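Home | Opinion | Technology | Work and Skills | Events | Subscribe

Opinion – Automation and Work

The case for teaching robots by hand

A great deal of public money now goes into making robots move well. Much less goes into the people who show them what to do. It is the view of this publication that the balance is wrong, and that the next round of funding should correct it.

There are two common ways to show a robot a household or workshop task. In the first, an operator sits at a station and drives the robot's arms by remote control. In the second, the operator leaves the robot out of the matter and does the task in person, holding a gripper of the same general kind a robot would use. The motion is recorded and used later for training.

Remote control has strong supporters, and their argument deserves a fair hearing. A motion recorded through the robot is a motion the robot can make. No one has to ask whether the elbow would have reached or the wrist would have turned. The Sandley center built its whole program on this principle, and its records are in good order. They are also short. In its first season the center gathered 851 usable recordings against a target of 2,000, and its staff spent long periods waiting for arms to be reset.

Ellel took the other road. Its operators work seated at small tables with a gripper in the hand, and over a similar season they gathered 1,796 recordings. We do not claim that the two sets are equal in quality. We do claim that a method which lets an ordinary adult begin useful work after 60 minutes of instruction should not be treated as a poor relation.

The objects involved are plain ones. A tray and a shallow white dish are enough for a morning's work, and there is more to learn from them than a visitor might expect. A low rim has to be met at the right angle. A wide dish on a tray may call for the operator to think about both hands before either one closes.
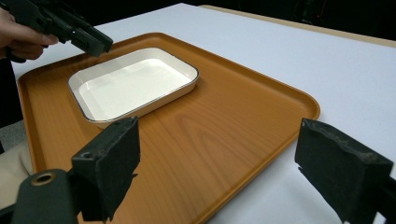
What the operator knows

People who handle dishes every day make small choices without naming them. They slow down near an edge. They let one hand wait for the other. When the same people work through a joystick, some of that knowledge is lost, as their attention goes to the controls. With a gripper in the hand, more of it survives – though not all, since two padded jaws are a poor substitute for fingers, and new operators often say so.

This has consequences for hiring. The Bivureck program at first recruited only applicants with an engineering background. It later opened its places to people from catering and home care, and reviewers there came to prefer the recordings made by the second group. They were calmer, with fewer needless corrections. Such workers should be paid as skilled staff. At present most are engaged by the session, with no allowance for the strain that a held tool puts on the wrist and forearm.

Working conditions need the same attention. Table height, seating and the placing of cables are usually left to whoever sets up the room. An operator who must guard against pulling a cable will move differently, and the robot will be taught that movement along with the rest.

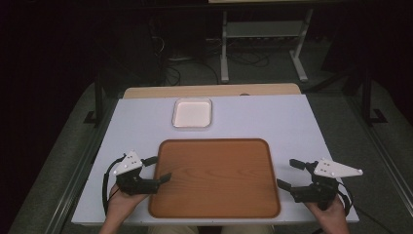 Two hand-held grippers in use at a tabletop with a tray and a white dish.

We recommend three changes. Funding bodies should ask every applicant to state how operators are trained, paid and rested. Programs that rely on remote control should set aside part of their budget for hand-held work, and publish the results of both side by side. Finally, failed attempts should be kept and labeled. Prado has done this since May, and its reviewers now consult the failures as often as the successes when they write instructions for new staff.

None of this requires new machines. It does require program managers to spend time at the table, gripper in hand, before they decide how many recordings an operator can fairly be asked to make in a day.

Filed under: Robotics, Skills and Training, Public Funding

Related items
Who owns a recorded movement?
Ellel opens second training room
Remote control and the limits of patience
Fair pay for session workers: our position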